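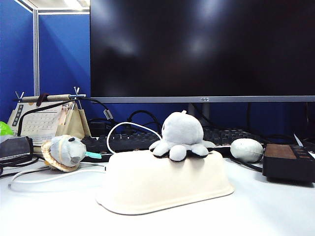 Biblioteca de Arain reabre a sala de leitura com menos eco e mais lugares sentados

Jun 8, 2026

Quem passou os últimos invernos a estudar na biblioteca municipal de Arain sabe bem do que falamos: bastava alguém arrastar uma cadeira junto à entrada para toda a gente levantar a cabeça ao fundo da sala. Pois a sala de leitura reabriu esta manhã, depois de umas obras que pareceram compridas a quem lá ia todos os dias, e a diferença nota-se logo à porta (nós fomos lá ver, com muito gosto, e ficámos mais tempo do que o previsto).

O teto e a parede norte receberam 484 painéis acústicos da Stundel, e os lugares sentados são agora 74. A biblioteca tem quase 3017 leitores inscritos, muitos deles estudantes que chegam no autocarro das nove e só saem ao fim da tarde.

"Durante anos pedimos silêncio às pessoas, coitadas, quando o problema era a sala", conta a diretora, Itzel Bermúdez, que acompanhou a obra desde o primeiro dia e ainda ontem andava de escadote a arrumar a secção de viagens.
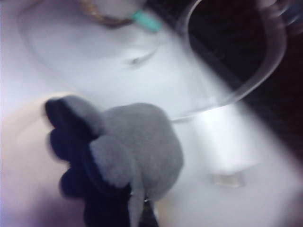 A escolha da cor dos painéis deu conversa para várias semanas, e houve quem defendesse o verde até ao fim. Ganhou um cinzento médio, bastante uniforme, muito parecido com o da fotografia, com o mesmo ar de feltro ou tecido escovado, que também na sala se recorta bem contra as superfícies claras. O verde ficou para as cortinas do cantinho infantil, e assim toda a gente saiu contente.

Falta ainda a zona dos jornais, que só abre em outubro. Até lá, a imprensa diária pode ser pedida ao balcão, e as 13 mesas do pátio continuam disponíveis sempre que o tempo deixar.

Comentários

marta_l: Fui hoje de manhã e adorei! Só achei as luzes um bocadinho fortes junto à janela.

Avô Tó: E o café da máquina, já arranjaram?

Gastetero: Eu era do verde e continuo a ser do verde. Mas parabéns à equipa.

Início | Notícias | Cultura | Agenda | Contactos

© Jornal Lorkus. Todos os direitos reservados. Fale connosco | Voltar ao topo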